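Search this blog Go

Giving up the car, one year on

We sold the car last April. It needed a new clutch, the insurance was due, and the garage in Trirville offered us a fair price for it as it stood. I said at the time that I would write down how it went, so I am doing that now.

The main thing that changed was shopping. We used to do one big shop on the edge of town and fill the boot. Now I go to the market with a rucksack and get what I can carry, usually 3 times a week. I thought we would spend more this way. We spend a bit less on food, mostly through not buying things in bulk that then go off.
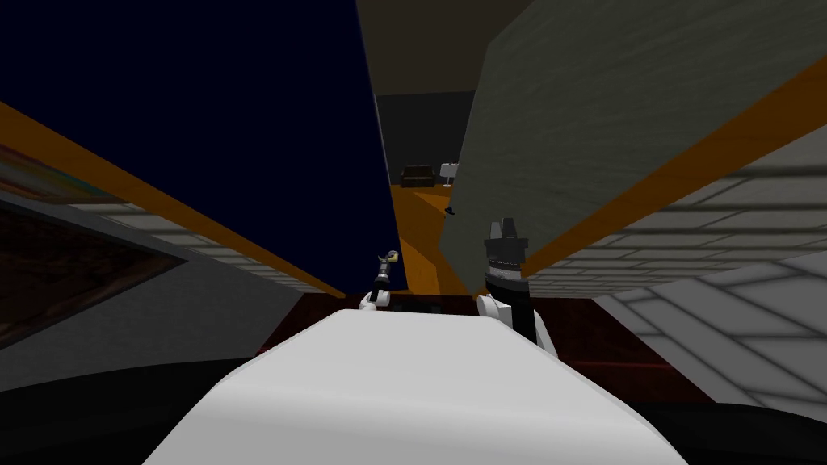

Heavy items are the problem. Cat litter, potatoes and anything in tins I order for delivery, and the slot is often late. I bought a second-hand trolley in the autumn and wish I had done it sooner. It is ugly and one wheel squeaks, but it goes up the kerb without tipping.

The bus to Iststead takes longer than driving did and the last one back is too early to see a film. We have missed it once. The taxi home cost 15 pounds, and I was cross about it for a day or two, then I remembered what we used to pay for parking.
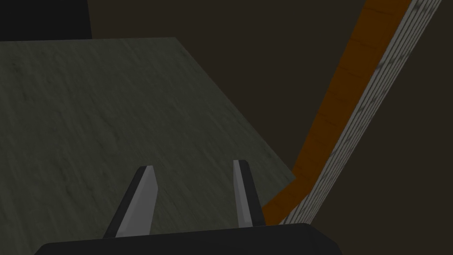

My sister lives out past Clekoveo, where there is no bus at all. I cycle as far as the station and she picks me up at the other end. In January I didn't go, as the lane had flooded. I missed my nephew's birthday and I still feel bad about that. For weddings and such we hire a car, and so far the hire has come to well under what the clutch would have cost.

We have saved over 1000 pounds, going by last year's bills. A good part of it went on waterproofs and a decent set of lights for the bike.

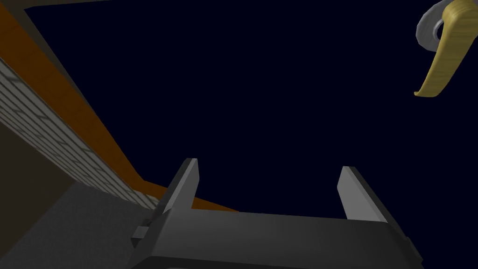 Posted by Prapai Sombatkul in Home and Money

People ask if we will get another one. Perhaps, if one of us changes jobs or my knee gets worse. For now the drive has pots on it and the neighbours park across the end of it without asking, which I don't mind much.

Next job is finding a better lock. The one I have sticks in cold weather.

Last updated: 11 March 2023

Contact | Copyright Prapai Sombatkul | Back to top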